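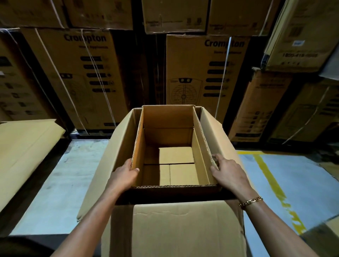

The seed swap is back, and it's bigger!

We're so happy to tell you that the spring seed swap returns in May, and this year it moves into the long hall on Panska Street. Last spring we squeezed everyone into the reading room and people were trading tomatoes out on the stairs (great fun, but the line for coffee went right through the bean table). The new hall has big windows, a proper kitchen and a ramp at the side door.

Members have already promised 280 packets, and the list is a joy to read. There's a purple pole bean that has been grown on the same hillside for longer than anyone can remember, a very hot little pepper called Ivar, and more winter squash than we know what to do with. Stojan Ivanov is bringing his white cucumbers again! If you missed them last time, get there early, they were gone before the kettle boiled.

A few things that help a lot. Please write the plant name and the year you saved the seed on every packet, even if you think the shape gives it away. Small envelopes work better than jars. For squash and pumpkins, tell us if other kinds were growing close by, so whoever takes them home knows they might get a surprise. Old seed is welcome too, just mark it as old. Some of our best lettuce last year came out of a packet from the back of a drawer.

You don't need to bring seeds to take seeds. New gardeners, come and fill your pockets, and ask as many questions as you like. At 2 p.m. the Lazarević family will show how they save tomato seed, from ripe fruit to dried seed on a plate, and there will be time to try it yourself.

Doors open at 10 a.m. and we'll keep going until 4. Seedlings go on the tables by the kitchen, books and spare pots near the side door. Cake is very welcome anywhere.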